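3.2 Sorting wrapped goods by color

Toothbrushes are easy to sort until someone wraps them. Each of the 2,067 items in the Nirnthorpe set comes in its own film, and film likes to slide, shine and cling to its neighbors.

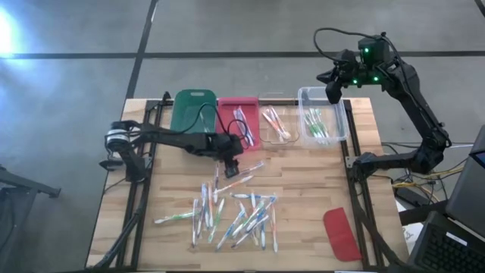

Figure 6. Wrapped toothbrushes and sorting containers.

Our rule for the task fits in a sentence: like goes with like, one container per group. The rule says nothing about the color of the container, an oversight we came to enjoy. The purple and white brushes lie in a reddish tray and the orange and white ones in a clear one, so anyone hoping to match brush to tray gets little help. Aebischer labels would settle the matter, at the cost of making it dull.

Pens and markers were added to the set in May. They make up 882 of the items and bring a new nuisance, in that a bag is often far roomier than the pen inside it and takes hold of the table wherever it pleases.
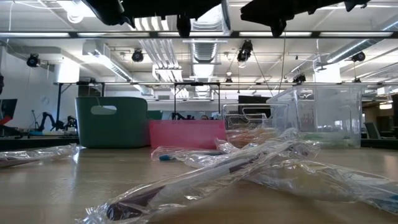

3.3 Scoring

A group counts as sorted when all its items share a container. Overhanging bags were scored as inside, after 14 disputes.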